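Section 4: Fitting the Drive Gear

You've made it to the best part of the Ovden kit! Up to now it has been mostly sorting and wiping down, but once the drive gear goes on, the whole thing starts to feel like a real mechanism. Give yourself a clear half hour, a good lamp and a surface that isn't white (small silver parts vanish on a white bench, ask me how I know).

Before you start

You will need the small spur gear, the drive shaft from Section 3, the retaining clip, a soft cloth, light machine oil and the hex key that came in the lid of the box. If you bought the Sorrentino upgrade pack, use the gear from that pack and put the kit gear away as a spare.

Note: The gear bag is marked 1,917. That is only our packing number and has nothing to do with the size of the gear.

Checking the gear

1. Take the gear out of its bag and lay it flat on a dark surface. A dark background makes the teeth stand out beautifully, and you'll spot a nick right away.

2. Look around the edge slowly. Every tooth should have the same shape and the same gap on each side.

3. Run a fingertip lightly over both faces. If you feel a burr, rub it on the fine side of the sanding pad, two or three light strokes, then feel again.

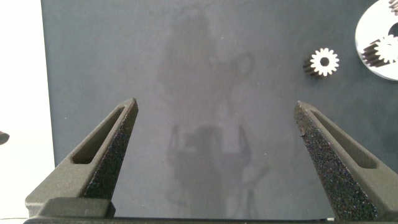

4. Hold the gear up to the lamp and look through the center hole. It should be clean all the way around. A bit of packing lint is common and comes out with a twist of the cloth.

Caution: Don't force a drill bit or file through the hole. Even a tiny bit of extra play will make the gear wobble, and a wobbly gear is a noisy gear.

Putting the gear on the shaft

5. Put one drop of oil on the cloth and wipe the end of the shaft. One drop really is plenty.

6. Slide the gear on by hand, keeping it square to the shaft. It should go on with a gentle push. If it sticks halfway, back it off, turn it a little and try again.

7. Snap the retaining clip into its groove. Listen for the click — it's a very satisfying click.

8. Turn the shaft slowly with your fingers and watch the teeth meet the larger wheel. You want smooth, easy movement with no tight spots. If there is one, loosen the two bracket screws, shift the bracket slightly and tighten again.

Caution: Keep fingers, sleeves and hair away from the gears once the crank handle is fitted.

Looking after it

Wipe the teeth and add fresh oil after every 2,000 turns of the crank, or sooner if it starts to sound dry. Marjorie Wainwright, who tested the Uvance version for us, got past 3,000 on one oiling and it still ran sweetly, but please don't make a habit of it!

Spare gears and clips can be ordered from Cundusier with the card at the back of this guide. Go on to Section 5 to fit the crank handle.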